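Ferkham Block Club, Minutes of the August Meeting

Opened at 6:30 pm in the carpeted room. Edith Cáceres in the chair, minutes by Anselmo Villca.

1. The bin
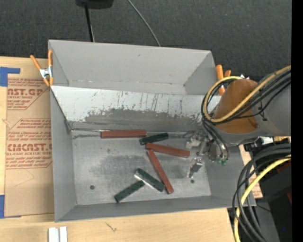
Rosaura Restrepo said straight away that she'd like to see two of them, one per table, and that she would happily give up the shelf by the window to make it happen. General agreement, and some very happy noise from the back of the room!

Edith spoke about how well a two-part metal bin suits the way we work. The long red-brown blocks and the shorter dark green ones can lie together in the front section, in plain view, and the back section stays free for whatever a builder wants to set aside. She loves the sloping divider between the two, scuffs and all. Hafþór Kjærgaard offered to repaint it. Edith asked him please not to, and a show of hands went her way by a wide margin. The chipped edges and the stained galvanized floor stay as they are.

Consuelo Chávez brought up the round holes in the floor of the front section. The Cernby offcuts are small enough to go through, so those will stay in their jars for now. The red and green blocks are far too big for this to matter. Hafþór will look for a pair of rubber plugs and bring them next time.

Agreed: second bin to be priced. Rosaura to call Arnetti, who had sheet-metal trays out in the yard last spring.

2. Sorting

A really good discussion, and longer than planned. Consuelo wants the blocks sorted by length first and color second, so that a new member can reach in and know what they're getting. Anselmo prefers color first. With the red-brown ones long and the green ones short it comes to the same thing at present, as Rosaura pointed out, but the Taipe blocks arrive in both lengths and in four colors, so we do need to settle it before we open those boxes.

Agreed: length first, to be tried for one month. Anselmo asked that his vote against be written down, and it is.

3. The Taipe delivery

The order is for 1,000 blocks. Edith has the paperwork. With those added, the club's stock will stand at 3,000, which got a round of applause. Boxes go along the wall, clear of the door. Please don't stack them on the light wood table, as the top marks easily and Hafþór has only just finished sanding out the ring left by the coffee urn.

4. Open building evening

Last time we had 34 people through the door, and everyone who wrote in the guest book asked when the next one would be. Consuelo suggested a long wall as the group build, going right across two tables, in alternating red and green. Hafþór would rather do a bridge. Both will be tried at the practice session and the members there can pick. Doors at 7:00 pm, set up from 6:00.

Rosaura will bring the lemon bars again (thank you, Rosaura!!).

5. Any other business

The felt mats have been washed and are back in the drawer. One is still missing. Anselmo found the small level in his car and has returned it with apologies.

Dues remain at 30 for the year.

Closed at 8:10 pm. Several of us stayed on to build.

Recent items
Minutes of the July Meeting
How We Label the Jars
Wall or Bridge? Sketches from Hafþór
Cernby Offcuts: What Fits with What
Lemon Bars, by Request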